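Household library adds a kitchen shelf at Zerkthorpe

June 16, 2022

Residents of Zerkthorpe can now borrow small kitchen items as well as tools and garden equipment. The household library in Macedo Street opened its kitchen section this week, with 246 items on the list and more to be added in July.

The section is meant for people moving into a first flat or waiting for their own things to come out of storage. Most of it was given by local households. Wonovex, the removals firm, passed on unclaimed crockery and paid for the shelving, which cost £920.

Wooden racks and stands have been the most requested items so far. The library has dish racks that hold plates upright, and mug trees for kitchens short of cupboard space. Coloured plates and mugs are lent singly, so borrowers can make up a set as they like.
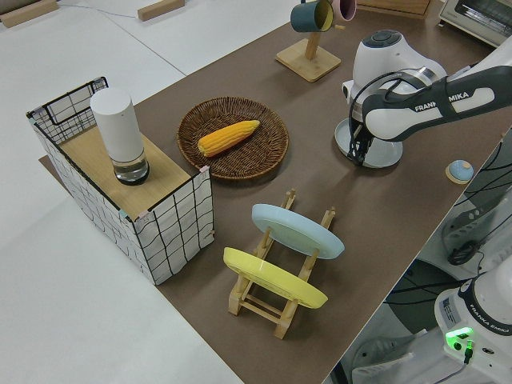
Loans last 90 days and can be renewed once. There is no charge for crockery, racks or baskets. Electrical items need a £10 deposit, returned when the item comes back clean and in working order. Anything chipped should be reported at the desk and will be taken off the list.

Borrowers are asked to wash plates and mugs before returning them. Woven baskets should be wiped with a damp cloth and left to dry in the open, as soaking can make the weave swell. Wooden stands should be dried before they are packed.
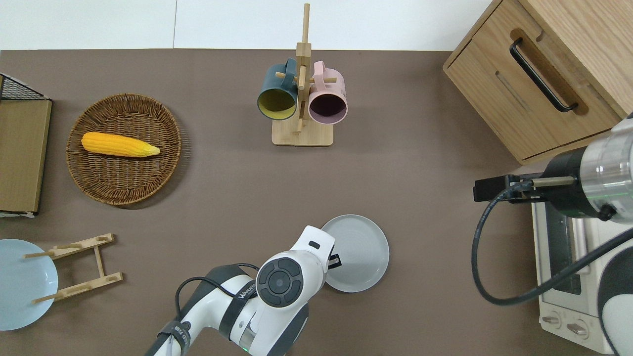

One reader who has used the tool section for years wrote to ask whether the mug trees could go out with the mugs as a single loan, as it took her two trips to get both home on the bus. The library says this can be done on request, and a box will be provided.

Toaster ovens can be booked by telephone. They are lent with a printed sheet on cleaning the glass door and the tray. The library will not accept ovens with damaged cables or loose handles. 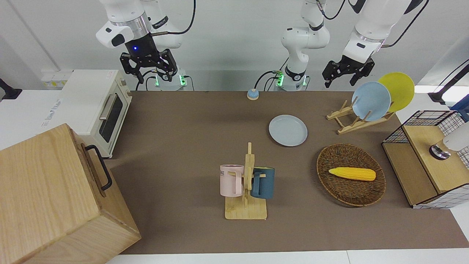 Opening hours and donations

The kitchen section is open on Tuesdays and Saturdays from 10am to 4pm. Donations can be left at the Lavov Road entrance during the same hours. Plates, mugs, baskets and dish racks are all welcome. Knives and glassware cannot be taken at present.

The library hopes to reach 1000 loans across all sections by the end of the year. Membership is free to anyone with a Zerkthorpe address.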